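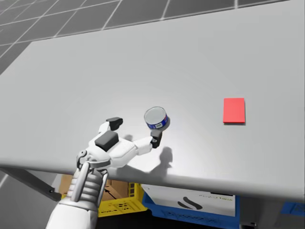
4. Setting up room types, rates and availability

Read this section after the property profile (section 3) has been saved. The steps apply to guest houses, small hotels and holiday apartments that use Fomis Booking for direct reservations. Owners who rent out a single unit can skip 4.3.

4.1 Creating a room type

A room type is a group of rooms that are sold at the same price and can be swapped without telling the guest. Two doubles with the same beds and the same view belong to one type. A double facing the yard and a double facing the sea are two types, even if the furniture matches.

1. Open Property > Rooms and select Add type.
2. Enter a public name of up to 40 characters. Guests see this name on the booking page and in the confirmation message.
3. Enter the internal code. Use letters and digits only. The code cannot be changed after the first reservation.
4. Set Standard occupancy and Maximum occupancy. Extra beds count toward the maximum.
5. Enter the number of rooms of this type.
6. Tick the amenities. Do not tick Private bathroom if any room in the type shares one.
7. Select Save. The type appears in the list with the status Closed.

Note: The type stays closed until it has at least one rate and one open date.

Caution: Deleting a room type also deletes its rates and its calendar. Existing reservations are kept but are moved to Unassigned and must be placed by hand.

4.2 Adding a base rate

The base rate is the price per night for standard occupancy. All other rates are worked out from it.

1. Open Rates > Base and choose the room type.
2. Enter the nightly price in the currency of the property profile. Do not type a currency sign.
3. Choose whether the price includes the local visitor tax. If it does not, the tax is shown to the guest as a separate line.
4. Enter the supplement for each extra adult and each child. Leave a field at 0 if there is no charge. An empty field blocks the booking for that number of guests.
5. Set the minimum stay. The default is one night.
6. Select Save, then Preview, and check the total for a stay of 3 nights.

Prices above 3000 per night trigger a warning. The warning does not stop the rate from being saved — it is there to catch a missing decimal point. Properties that price in a currency with large face values can turn it off under Settings > Limits.

4.3 Seasons

Seasons raise or lower the base rate between two dates. At the Gresine guest house used in the sample account, the high season starts in June and the base rate is left alone for the rest of the year.

1. Open Rates > Seasons and select New season.
2. Enter the first and last night. The last night is the last one a guest sleeps at the season price. It is not the departure date.
3. Enter the change as a percentage or as a fixed amount.
4. Select the room types the season applies to.
5. Save. Overlapping seasons are marked in red and the newer one is used.
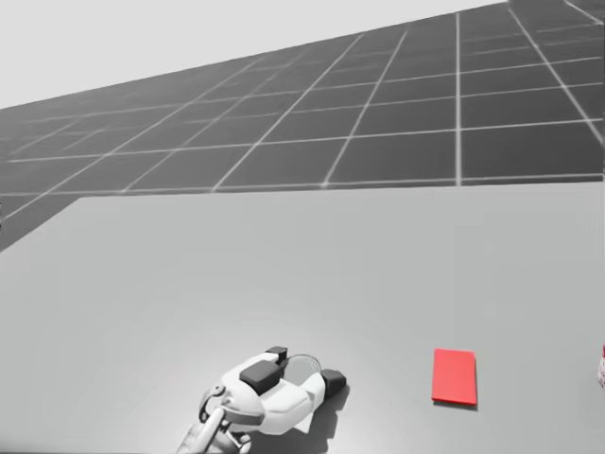 Note: A stay that crosses two seasons is charged night by night. The confirmation lists each price on its own line.

Note: Up to 6 seasons can be active per room type. Past seasons are archived in March and no longer count toward the limit.

4.4 Opening dates

1. Open Calendar and select the room type.
2. Mark the first and last date, then select Open.
3. Enter the check-in and check-out times if they differ from the profile.
4. Check that the number in each cell matches the rooms you want to sell online. Rooms held back for walk-in guests must be subtracted here.

The booking page updates within around 800 seconds. Accounts hosted in the Lagos region follow the same schedule.

Caution: If the property is also listed with a travel agency, close the same nights there before opening them in Fomis, or connect the channel first (section 6). The system does not detect double bookings made outside it.

4.5 If the room does not show on the booking page

Status is Closed: no base rate, or no open date.
Status is Open, no price shown: a supplement field is empty.
Price shown, no Book button: the search is shorter than the minimum stay.
Wrong tax: check step 3 in 4.2, then save the rate again.

Section maintained by Facundo Zúñiga, Protirthorpe office. Continue with section 5, Deposits and cancellation terms.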